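Robótica · Fabricación en taller
Lectura: 3 min

3.2. Montaje

El brazo se construyó en el taller compartido de Gotel, con dedos blancos de perfil ahusado y control Codik.
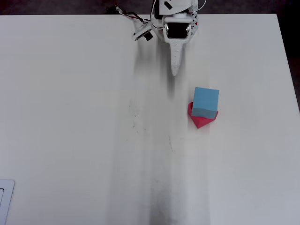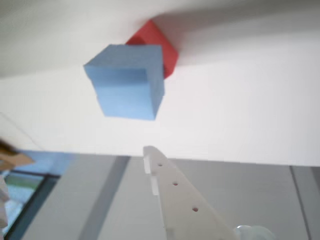
Figura 3. Pinza y cubos azul y rojo sobre la superficie blanca, en dos vistas.

Se registraron 409 intentos de apilado — 141 con la calibración inicial — en 3 sesiones. N. Greenberg ajustó el par de cierre antes de cada sesión y mantuvo constante la velocidad de descenso.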